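Laundry week at Beaulieu, the gallery

Posted February 6, 2021

Quick one, kettle's on. Whites are finally getting sorted so I'm putting the page up before I lose the will. The rest of the captions are from the December lot and I've just tidyed them up a bit.
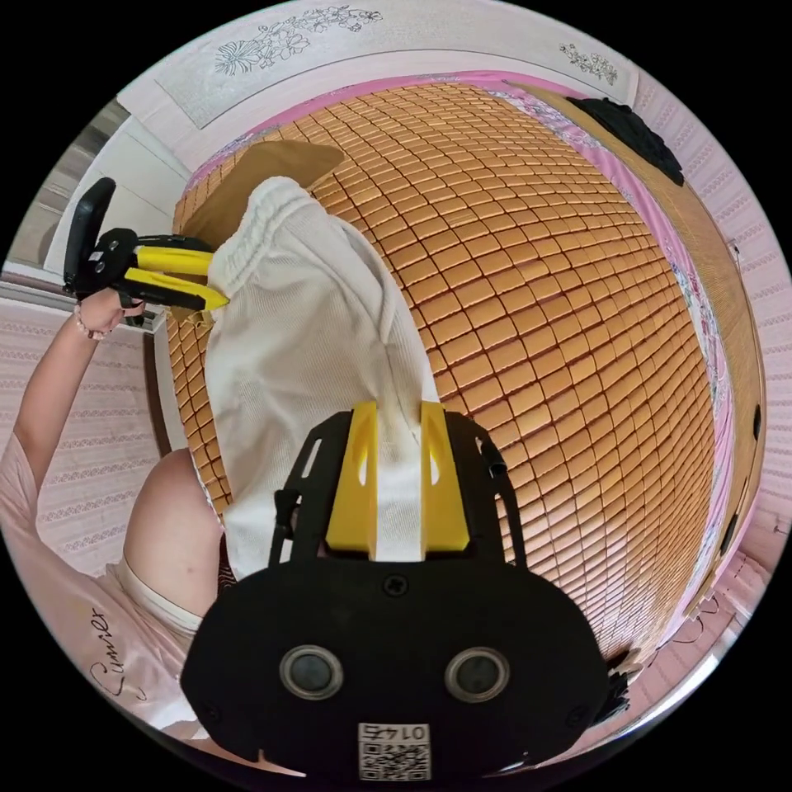

Soft stuff is always slowest. Knits especially. Anything with an elastic waist wants to bunch up the second you let go, so: waistband first, get it straight, then the hem, then fold. White knit shorts or similar, ribbed or waffle sort of texture, gathered waist. Still got folds and creases up at the top there. They go in the pile with the light colours, never with towels (fluff).

A few notes for anyone using the laundry room while I'm away, since they keep getting asked.

Whites
Cool wash, short spin. No softener on waffle knits, it flattens them. Shake each one out before it goes on the line or you'll be ironing till Easter.

Elastic waists
Don't peg by the waistband. Peg at the hem, two pegs, let it hang. Stretched ones go baggy and then they're pyjamas forever. Dryer on low only if it's raining.

Folding
In half down the middle, legs together, crotch bit tucked in so you get a rectangle. Then thirds. Stand them on edge in the drawer, don't stack. Flatten the waist with your hand before the last fold, not after.

Powder
The big tub of Nundano is for everyday. Soltanex is the stain stuff, bottom shelf, a little goes a long way. Don't put it neat on anything coloured, learnt that one on a good teatowel. Lids back on please.

Machine
The Eltel runs 53 minutes on the short cycle. I know the sticker says less, ignore the sticker. Use the 600 spin for knits and anything with a print, 1,000 for sheets and towels. Clean the filter on weekends, theres a shallow tray for the water behind the door.

Odd socks
Still in the basket by the window. Not sorting them. If you recognise one, take it. Anything left at the end of the month goes in the rag bag.

Pegs
Plastic ones outside, wooden ones in. They go mouldy otherwise and leave grey marks on the whites, and then it's back to the start.

More pictures when I've done the linen cupboard. Sheets next, then the tablecloths, which are a whole other day. If you've got a better way to fold a fitted one, comments are open, keep it short.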